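Munmont Reach: planning software for doors, drawers and lids
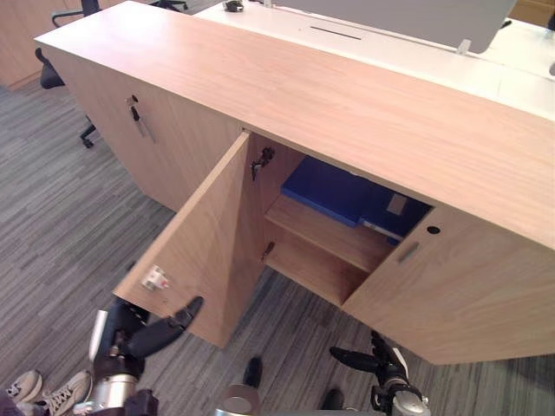
Munmont Reach at an office cabinet: middle door open, both grippers near the door fronts.

Munmont Reach is a motion planning package for two-arm mobile robots that must open and close furniture. It takes a camera view from the head of the robot, finds the doors and their handles, estimates where each door turns, and produces arm paths that respect the hinge, the desk behind and the chair beside.

It was first written at Werberg for our own service robots. Since version 2 it is sold as a separate product, and it runs without any other Werberg software.

What it does

Many planners treat a door as a box which moves from one place to another. Reach keeps the door as a jointed part. The hinge side, the opening angle and the thickness of the door are held in one model, and this model is corrected while the arm is moving. If the hinge is stiffer than expected, the path becomes slower and the grip force is limited. If the door stops before the planned angle, the arm stops also, and the operator gets a message with the last known angle.

Recessed handles are supported from version 2.1. They are difficult for most grippers, as there is only a narrow edge to pull on and the finger must enter at the correct slant. Reach tries one fingertip in the recess first. When the door has moved enough, it changes to the free edge of the door and continues from there. The second arm can be assigned to hold a neighboring door closed, or it can be parked.

Locks and keys: Reach can mark a lock or a key as a zone to keep away from. It does not turn keys. A locked door is reported as "no motion" after the second attempt.

Inside the cabinet

When a door is open, the perception module makes a map of the shelves and of what lies on them. A flat object such as a binder is stored with its height and the free space above it, so that a later pick can be planned without a new scan. Empty compartments are also stored. The map is kept until the door is closed, or until the operator clears it.

Please note that pale wood with a soft shine can give weak depth data under ceiling lights. For this reason, the module uses edges in the color picture together with depth. You can set the balance between the two in the perception menu. The default value is good for most offices.

Tested furniture

The door library contains 146 models of hinge and handle, measured at our site in Folovstead. In the August test series we ran 1138 door openings on office cabinets, kitchen units and lockers. The full results, with the failed runs included, are sent on request. Your own furniture can be added with the teaching tool: guide the arm by hand through one opening, confirm the hinge line on the screen, and save.

Technical data

Arms: one or two, six or seven joints each
Joint update: 800 Hz
Planning time for one door: roughly 12 ms after the hinge is known
Camera input: color and depth, head or wrist
Door types: side hinge, bottom hinge, lift-up, drawer
Sliding doors: in preparation
Operating system: Linux, 64 bit
Interfaces: C++, Python, ROS

What is included

License for one robot, door library, teaching tool, simulator with a sample office, printed quick guide. Updates are free during the first year. Wrist camera calibration is a separate item and can be ordered under the name Loureiro.

Limits you should know

Reach is not a safety system. Persons near the robot must be protected by the safety functions of the robot itself, and a stop button must be within reach of the operator. Glass doors are found poorly and we do not recommend them. Doors with strong springs need a gripper with enough force, so please ask us before ordering.

Trial and contact

A trial license for the simulator is available without cost. For the use on a real robot we ask for a short call first, so we can check the arm and the gripper type. Your contact for sales and technical questions is Bhavana Amin at Werberg.

Page last changed: Oct 24, 2021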